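From: Isamu Kobori
To: Altlow Whole Food Buyers list
Date: 9 Jan 2020
Subject: Re: Buckwheat and the June order

> Does anyone know if the Madberg buckwheat is the raw kind or the
> roasted kind? I made porridge with it and it came out much stronger
> than I'm used to. Also, are we still doing one bulk order in June
> or has it been split?

It's roasted. Madberg sells both, but the group has only ever ordered the roasted, and the bin label just says buckwheat. I'll fix the label. If you want the milder flavour, the raw groats are on the Dasov list at the same price per kilo, and they cook faster.

For porridge I soak the raw groats overnight with a spoonful of plain yogourt, rinse them well in the morning and simmer for 15 minutes. With the roasted ones I skip the soak and use them in soups or with mushrooms. They go mushy if you leave them in water.
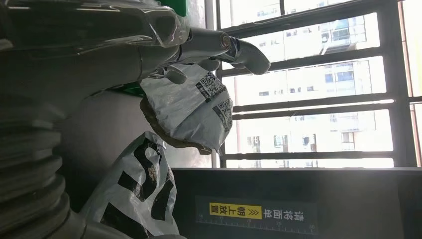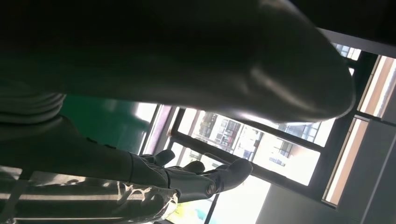 On the order, it's still one order in June. The minimum is $399 before delivery and we were well past that last time, so I don't see a reason to split it. What I'd like to change is the packing. Dasov will send grains in paper sacks if we ask, and I'd sooner have those than a white plastic parcel bag like the one in the first picture, as the paper goes straight in my compost. Sacks are 2 kg each. Red lentils and the short grain brown rice will come that way too.

Kamata has stopped carrying the unsweetened coconut, so please take it off your sheets. The almonds are up again. I have not found a cheaper source that I'd want to eat from.

A few people asked about gluten. The raw groats are packed on a line that also handles barley - it says so in small print on the sack - so if you are celiac, don't order those. I haven't been able to get a clear answer on the roasted ones and would leave them alone as well until I do.

I still have some 30 jars with lids in my garage, mostly 615 mL, free to whoever wants them for bulk pickups. Write to me off list and I'll set them aside.

Isamu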